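Flarkbridge Transfer Station to Separate Wood and Board Scrap Starting in February

November 21, 2019 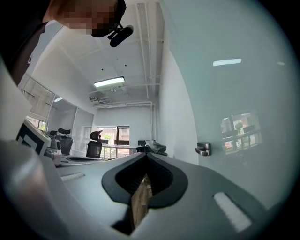 A tan piece held in a ribbed black rubber opening, with a person leaning in at upper left.

The Flarkbridge transfer station will stop taking mixed wood and cardboard in a single container on the first working day of February. Small businesses and households will be asked to sort the two materials before they reach the scale. Drivers arriving with unsorted loads will be sent to the general waste line and charged the general waste rate.

The change follows a new contract with Retamal, the hauler that has collected scrap from the site under short-term agreements. Under the old terms, wood offcuts, flattened boxes and paper-faced panels all went into the same open container and were separated at the hauler's yard. The new contract moves that step to the drop-off point and pays the town a higher price for clean cardboard. Untreated wood will be chipped and sold as boiler fuel and animal bedding. Painted, glued or pressure-treated wood stays in a class of its own and will not be chipped.

Station manager Aldana Bustos said moisture was the main problem with the mixed container. Cardboard stored under wet lumber picks up water quickly, and bales above the moisture limit are downgraded or refused.

"We lost money on board that was clean when it came through the gate," Bustos said. "It sat in the rain under a pile of pallets for two days and then it was worth nothing."

A trial sort carried out at the station this fall covered 163 incoming loads. Staff recorded the main material in each load, whether it had been kept dry, and what had to be taken out by hand. The items removed most often were plastic strapping, foam corner blocks and staples longer than the chipper screen allows. Laminated panels were the hardest to classify, as a cut edge can look much like solid wood or heavy board until it is scraped or broken open.

Two covered bays will replace the open container. The board bay has a concrete floor pitched toward a trench drain, with a roof that extends past the loading edge. The wood bay is open on one side and sits next to the chipper pad. Both will be reached from the north gate, and the south gate will be used for exits only. Vehicles will be weighed on the way in and again on the way out, as they are now.

Loads of up to 50 pounds will be accepted free of charge from residents with a current permit. Heavier residential loads will be charged by weight, at the same rate for both materials. Commercial customers will need an account, and any commercial load above 900 pounds will have to be scheduled by noon on the previous working day. The limit is set by the floor area of the board bay – a single large delivery can fill it before the baler has caught up.

Santino Alarcón, who handles hauling contracts for Retamal, said the company will inspect each bay before pickup and send a written report with the weight ticket. Three rejected pickups in any quarter would allow either side to reopen the price. He said the company uses the same clause at its other sites and has applied it once.

Some commercial users have asked for more time. Trinidad Vergara runs a cabinet shop on the east side of town and fills a trailer with offcuts most weeks. Her concern is melamine-faced particleboard, which will be excluded from both bays.

"Half of what I cut is faced on two sides," Vergara said. "I can sort it, but I need somewhere to put it, and the shop is full."

Bustos said faced board will continue to go to general waste for now. The station is looking for an outlet that will take it at a lower cost, and she expects to have prices from two processors in the spring.

Printed sorting guides will be available at the scale house and at the public works counter. The first run is 200 copies, in English and Spanish. The guide lists accepted materials by type and shows how to prepare them: boxes flattened, tape left on, strapping removed, lumber no longer than four feet. Nails may be left in untreated lumber, but hinges, brackets and bolts must come off.

Station hours and permit fees are unchanged. Commercial account forms are available at the public works counter and must be returned before a customer's first scheduled load.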